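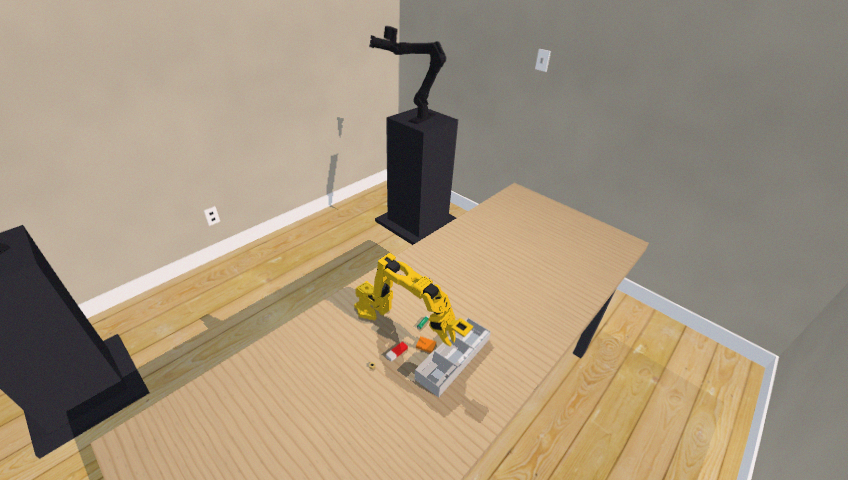 What does a school robotics club do when it can't get near its robot?

It builds the room again on a computer and carries on there. That is what the club at Brargate did last June, and it is still working that way now, with a simulated arm, a simulated table and a sorting task that has kept its members busy for most of a year.

Reading time: 6 minutes
Print this article | E-mail this article

The club is called Roltasano. The name was made up by its first members and has no meaning that anyone at the school can remember. It has 15 members this year, aged between 12 and 17, and it meets for two hours after lessons. Until last year the meetings took place in a design and technology room, where the club shared one small teaching arm and a laptop. Each pair got a turn of ten minutes or so, and a lot of the afternoon went on waiting.

When the room closed, the club lost the arm as well. The older members had been reading about simulators, which are programs that work out how objects move, fall and bump into each other, and draw the result on screen. They asked whether the club could use one. The teacher in charge had never run one and said so. She gave them three weeks to show that it could be made to work on the laptops the school had lent out for home study.

It took nearly five. The first version had a floor, a table and nothing else, and anything placed on the table sank through it. The second version had an arm that shook whenever it was told to keep still. The members now think the weights in the model were wrong, with the wrist set far heavier than the parts holding it up. They corrected the figures one joint at a time and the shaking stopped.

The task the club settled on is a sorting job. Small parts are left on a table and the arm has to pick them up and put them in a tray with separate pockets. It was chosen for the regional schools' challenge, Cledanero, which moved to simulated entries for this season. The rules give each team a set of small parts of different shapes, a time limit of 6 minutes and no human help once the run has started. Points are given for each part in the right pocket, and taken off for anything knocked to the floor.

On paper the job looks simple, and several of the younger members expected to finish it before the summer holiday. Their first program moved the arm over a part, lowered it, closed the gripper, lifted and moved across to the tray. It worked for blocks placed squarely in front of the arm. If a block was turned a little to one side, the gripper came down on a corner and pushed it away.

The club spent most of the autumn on that one problem. The program now works out which way a part is facing before the arm comes down, and turns the wrist to match. Thin parts are harder than blocks, because there is so little to get hold of, and a gripper that closes a few millimetres too high misses them completely. Round parts bring their own trouble. A ring lying flat can be gripped across the outside, but it may slide if one finger touches before the other.

Every run is saved with a number. By the end of February the club had logged 259 full runs, and the record of them is kept in a shared spreadsheet that anyone in the club can open. There is a column for the date, one for the version of the program, one for the score and one headed "what went wrong", which is by far the longest. Some of the entries are careful notes of a paragraph or more. Others say "dropped it" or "tray again".

The tray comes up often. Its pockets have raised walls between them, and an arm carrying a part at the wrong height will hit a wall on the way in. The obvious answer is to lift everything higher, but that costs time, and with the clock running the club could not afford a high lift for every part. One group wrote a version that takes the shortest path at low level when the way is clear and goes up only for the last part of the move. It is quicker by a fair margin. It also took the group about four meetings to get it to stop clipping the nearest corner.

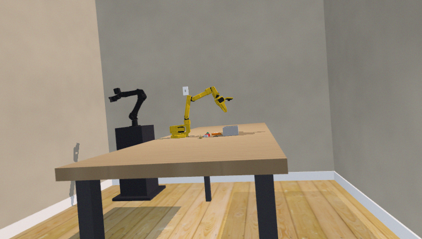
Work is divided by interest more than by age. One group looks after the arm and its movements. A second group deals with the parts and the tray, which means setting their sizes and weights and deciding how slippery each surface should be. A third looks after the room. This was the job that few people wanted at first, as it seemed to have little to do with robots, but it has turned into one of the more popular ones.

The room matters more than the members had supposed. Light and shadow change what a program sees if it is using a camera view to find the parts, and an early version of the club's program mistook the edge of a shadow for the edge of an object. The room group responded by making several versions of the lighting, some soft and some harsh, and asking the others to test against all of them. Scores dropped sharply for a fortnight. They then recovered, and the program that came out of it was a good deal steadier than the one that went in.

Members have also learned to be suspicious of a good result. In November one version scored full marks nine times running. A 13-year-old in the parts group looked through the settings and found that friction had been turned up so far that the gripper hardly needed to close. With a sensible figure put back, the same program dropped nearly half of what it picked up. The nine runs were left in the spreadsheet with a note beside them.

The school has spent very little on all this. The simulator is free to use, and the laptops were already there. A grant of £2000 from the Millet fund, which supports science clubs in and near Brargate, has been put aside for a new arm to replace the teaching one. The members want to buy something that can take the same commands as their model, so that programs written at home can be tried on the real thing with few changes. They have a short list of two, and opinion is split.

They do not expect the change to be easy. A motor in a simulator does what it is told unless somebody has taken the trouble to make it do otherwise. Real motors have play in their gears, cables catch on things, and tables are seldom level. The arm group has begun adding small errors to the model on purpose, so that the simulated arm stops a little short or a little past where it was sent. The first results were poor. The program had been relying on the arm being in exactly the right place, and there was nothing in it to check.

Now there is. After each grip the program looks to see whether the part has left the table, and if it hasn't, the arm goes back for a second attempt. It is allowed two tries at any part before moving on to the next. The limit was argued over for a whole meeting. Some wanted three tries, and one member wanted no limit at all, on the grounds that a part left behind scores nothing anyway. A test settled the matter. With no limit, the arm spent almost an entire run chasing a single ring across the table.

Meetings are held online and are quieter than they used to be. The teacher says she misses the noise, and that it is harder to tell when a member is stuck. To get round this, each meeting begins with everyone saying what they last changed and whether it helped. It takes a quarter of an hour and the members complain about it, but several said they had picked up ideas that way which they would not have heard in the old room, where pairs tended to keep to themselves.

There have been losses too. Two members who joined because they liked making things with their hands have stopped coming. The teacher has written to both families to say that there will be building work again once the school workshop opens, and that places will be kept for them. One has replied to say he will be back for that.

The programming itself has gone further than in any earlier year. In the old club, most members wrote a few lines, waited for their turn on the arm and took home whatever they had managed. With a simulator each of them can try an idea at once, and try it again with one number changed. The youngest member had written no code before last June. She is now in charge of the part of the program that decides which piece to pick up first, and her rule, nearest to the tray first, has held off three challenges from older members who thought they could do better.

The club's entry for Cledanero has to be sent in by the end of term. Its best score with normal friction and mixed lighting is all the parts in the right pockets with 40 seconds left, but that has happened only twice. A more usual run leaves one part on the table. The thin one is the most likely to be left, and the arm group has asked for two more meetings to work on how the gripper comes down to it. The room group would like the same two meetings for another set of lighting tests. The matter was still being discussed when this article was written.

Published March 3, 2021

Contact us | Copyright and permissions | Back to top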